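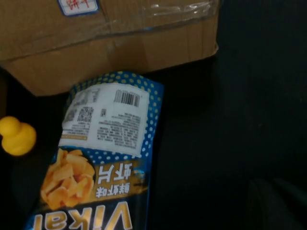
**Picking arms on the packing floor – what happens to the packers?**

I pack mixed orders at the Trandale warehouse: snacks, small toys, party stuff, a bit of everything. Management told us in January that Drivo arms are going in on two of the lines. There are 29 of us on days. They say no layoffs but won't say what the jobs will be. Has anyone been through this?

*posted by tapegun_tess, 9 February 2020*

**figueiredo_nights**

We got ours at Figueiredo last year. Nine people moved off picking. Most went to exceptions, so you stand at a bench and fix whatever the arm drops or can't read. Crinkly bags were the worst for us, and any label that was creased or facing down. My shoulders are better but the work is duller, and you're on your own a lot more – the line used to talk all shift.

Ask now whether exceptions is paid at the packer rate or the operator rate. Ours was packer rate until the union raised it.

**preker_dock**

Robots are fine, you'll get used to it.

**lowbay28**

Get the training offer in writing, with hours. At Preker we were promised 28 hours each and I got one morning and a binder. Also ask who is allowed to stop the arm. For the first month only the supervisor could, and we stood there waiting while the totes backed up. Check your targets too, as ours stayed the same even though we were only getting the awkward items.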